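Storing hardwood offcuts in an open bin: dust, stains and sorting

Community help > Workshop > Storage and waste
Posted 7 January 2025

Denach_bench

I keep short rectangular offcuts in a large open plastic bin with sloped walls. Most are reddish hardwood, bought as bundles from a yard in Darkstead, and the rest are painted dark green, left over from a set of shelf supports. The bin is never lined. Since November a fine pale dust has been collecting on the bottom and it transfers to everything I take out. It shows badly on the green paint.

Two things I would like to know. Is it worth drilling the base so that the dust drops through, and should bare and painted pieces be kept apart? The longest pieces are 280 mm. Relative humidity in the shed reached 90 per cent for part of the winter, if that matters.

Sethi

Do not drill the base. A few holes pass very little dust, as it settles between them and packs down. They also give you a second place to clean, under the bin.

What works is a raised grid. Cut a piece of rigid mesh to the size of the floor and stand it on 5 mm spacers. Sloped walls help here, because the mesh wedges before it reaches the bottom and needs no fixing. Lift it out, tip the bin, wipe with a barely damp cloth and leave it to dry before refilling.

Keep painted and bare pieces apart if the paint is less than a few weeks old. Fully cured paint can share a bin with bare timber, but dust held between two faces acts as a mild abrasive, so brush each piece before it goes in. At 90 per cent I would be more concerned about the timber taking up moisture. Move the bin indoors or stack the pieces on battens with air between them.

jitorthorpe_joinery

just hoover it

Planer_and_square

Agree with the grid. I would add that a wide bin lets short bars settle at every angle, and then the clean ones get dragged across the dusty floor whenever you pull one out.

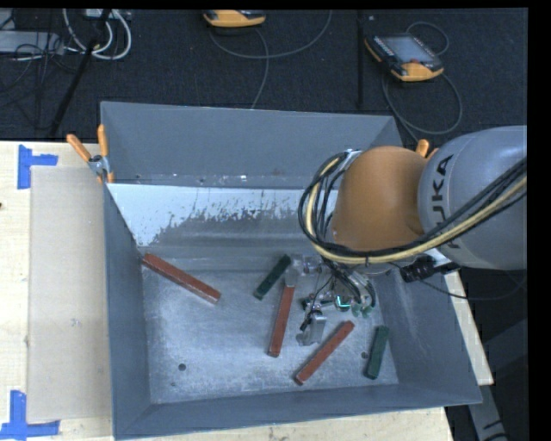 Reading time: 3 min

Three reddish-brown bars and two dark green ones, all lying in different directions on a floor with whitish powder on it. The far inner wall has darker stains over its lower half as well. With so few pieces, a shallow tray with a divider would do the same job: lay them parallel, long edges together, bare wood on one side and painted on the other.

For stains of that kind on a plastic bin, try warm water and washing-up liquid first, then a nylon brush. Avoid wire wool, as the scratches hold dust afterwards. If the marks stay after two attempts, leave them. A dry stain that does not come off on a white cloth will not come off on the timber either.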